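4.2 The striped top, and what a heap does to it

I said in the last section that most of the garments in the Droladberg set behaved much as we'd guessed. Plain T-shirts are easy going: you drop one on a table, have a poke about for the collar, and you're away. Trousers are heavy at one end and so they give the game away quickly. The striped top was the one I kept going back to, and Niamh Keogh eventually told me to give it a section of its own so that I'd stop bringing it up in everybody else's.

The set holds 100 garments, all washed and dried before use, and all handled on the same sort of surface — a plain white table with nothing else on it that could be mistaken for cloth. We were after the stage that guides to folding skip. They start with the shirt face down and smooth, arms out, as if it got there by itself. At home, though, a shirt comes to you as a lump. You've got to work out what the lump is, which side of it is up, and where the top might be, and only then does any folding begin. I'll call this stage sorting-out, because that is what my mum calls it and I haven't met a better term in the papers.

A stripe ought to help with sorting-out. It is a ruled line printed or knitted into the cloth, and on a shirt lying flat it tells you straight away which way is across and which way is down. Once the shirt is in a heap, each fold picks up its own patch of lines and turns them a different way. The eye gets plenty of direction and hardly any of it agrees. Jae-hoon Ji compared it to a pile of street maps, which I liked enough to put in our notes.
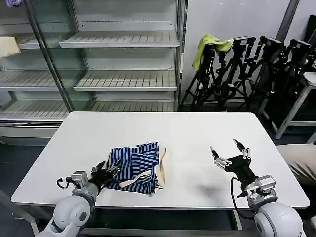

Figure 2. The striped garment as a heap on the table. The stripes run in several directions where the cloth folds over itself; a pale beige strip crosses the lower front.

Look at the beige strip in Figure 2 for a moment. When I first went through the heaps I was so busy following stripes that I paid it no attention at all, and I think that was a mistake. In a bundle of blue and pale lines, a plain bit is restful. It has edges you can follow. It could be a waistband or some sort of lining, and from the heap alone I wouldn't like to swear to either, but you don't need to name it to make use of it. You can pull it free, see what it's joined to and carry on from there. Niamh coded these plain bits separately from the start (she was right, and has been gracious about it) and our coding sheet, which we call Derneo, now has a column for them.

So for each heap we wrote down three kinds of thing. Edges came first, meaning any hem, cuff, neckline or opening that could be followed for a little way. Then came plain areas, where the pattern stopped or changed. Last were runs, our word for a stretch where neighbouring stripes stay side by side and don't get swallowed by a fold. A long run suggests a piece of the garment lying more or less smooth underneath, and a short one suggests a crease close by. None of it is clever. It is what anybody does at the end of a bed with a basket of washing, only written down.

Runs gave us the most arguments. A crease that goes along the stripes can be nearly invisible, because the lines on both sides of it still look like neighbours. A crease that cuts across them shows up from the other end of the room. We had two people code each heap, and where they disagreed it was nearly always over the first kind — one of them would see a single broad stretch of cloth and the other would see two layers. We left the disagreements in. It seemed a bit rich to tidy up the coding of untidy clothes.

4.2.1 Lifting

The obvious thing to do with a lump is to pick up a bit of it. Everybody does this, me included, usually before having a proper look. A pinch of cloth comes up into a little peak, the folds near it open or tighten, and the rest stays on the table being no help whatsoever. 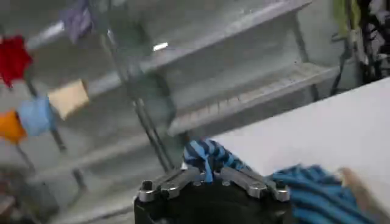

What you learn depends a lot on where you took hold. Take the middle of a panel and you get a tent: the cloth hangs away from your pinch in soft pleats, the stripes all run down towards the table in a bunch, and when you let go you're left with something very like the heap you began with. Take an edge and the cloth has a side to hang from. Take a shoulder, if you're lucky enough to find one, and half the puzzle is done.

The trouble with the striped top is that a peak in the middle of a panel is so inviting. The stripes gather there and it looks like a feature. I caught myself more than once thinking I had hold of a sleeve when what I had was a bit of somebody's midriff. With a plain shirt I don't think I'd have been fooled, as there'd have been less to be fooled by. I wouldn't build a theory on it, but it does fit with the coding, where "sleeve" was the label most often crossed out and written in again for this garment.

I'd also say that a small lift is worth more than a big one. Raise the whole thing off the table and gravity makes a fresh muddle of whatever you had already sorted out. Raise a corner, and the remainder stays put and holds your place for you, rather like a thumb in a book. Jae-hoon disagrees with me here. He is a shaker by habit: up it goes, two good flaps, down again. For towels I'm sure he has a point. For a knit with any stretch in it I'd rather keep one part still, and we've agreed to leave the matter open until the June sessions at Ganport, where there is room for people to flap.

4.2.2 Half sorted

The state I find most interesting is the one in between, with part of the garment lying as it should and part of it still in a bundle. Lenihan, our earlier write-up, counted this as "unfolded" and moved on. I now think that was lazy (I wrote it, so I can say so).

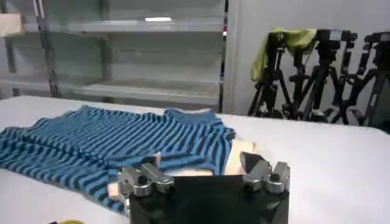

Figure 3. Half sorted. At the left the stripes lie in long, slightly wavy bands; at the right the cloth is bunched over itself. A curved neckline edge shows near the top, with two cream patches among the folds.

In Figure 3 the left side is doing what stripes are meant to do. The bands run along together, a bit wavy but perfectly readable, and you'd know from them alone which way to smooth. The right side is still the pile of street maps. What makes the difference for me is the neckline. Once there's a curve of collar to be seen, the rest of the shirt has somewhere to be measured from, and you can start asking sensible questions. Is that fold on the right a sleeve tucked under, or only slack cloth? Is the paler stuff inner fabric showing through an opening, or some padding? I can't settle either from one view, and I've left both marked as unsure in Derneo.

There is a temptation at this point to press on with the smooth side, for the pleasure of it. I've watched myself do it. You stroke the good half flatter and flatter while the bad half sits there. Working from the neckline towards the bunched side felt slower and a good deal less satisfying, but it left fewer creases trapped underneath, and those are a nuisance to get out once the whole shirt is flat and looks finished from above.

Two smaller points before I move on to the trousers. Sky blue next to navy is a strong contrast, and I suspect a top in two closer shades would have given us fewer runs and fewer quarrels. We have one such top in the set, a grey one, but its hem has come down and I didn't want to mix up the two effects. Also, stripe width must matter. Narrow stripes turn busy very fast in a heap, while a really broad stripe might well act more like one of Niamh's plain areas, with an edge you can follow. The next batch has a rugby shirt in it.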